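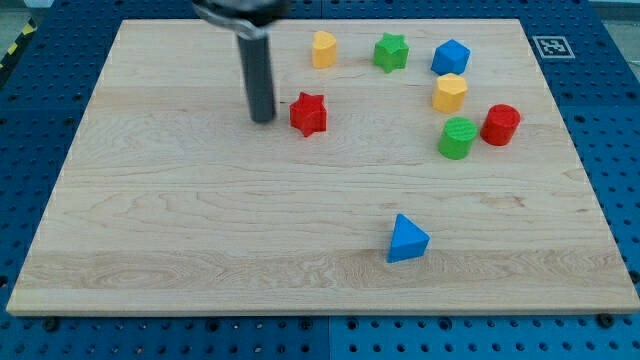 4.3 Failure with a stale height offset

The most serious fault in the Vunano trials was a gradual loss of vertical clearance. The controller stores one height offset per session and applies it to every push. Over a long session the true offset drifted, and the commanded height was no longer the height of the fingertip. The margin is small to begin with: in Figure 4 the tip of the dark cylindrical finger is just above the wood, to the left of the red star. A few millimeters of error at this point is enough to drive the finger into the board.

Of 2,745 pushes logged in April, 11 ended in a protective stop caused by contact with the surface. All of them came after push 150 of a session. The Dramell force limit stopped the arm each time, but the policy received no signal that anything had gone wrong. After a manual reset it sent the same target again, and in two cases it caused a second stop.

We first suspected the camera calibration. Repeating it against the marker did not change the error. Measuring the fingertip height at the start and end of a session showed that the mount had slipped.

Figure 4. Finger and blocks on the board, Vunano cell.

We now check the offset every 150 pushes and end the episode on any protective stop. In a further 1,000 pushes there was no contact with the board.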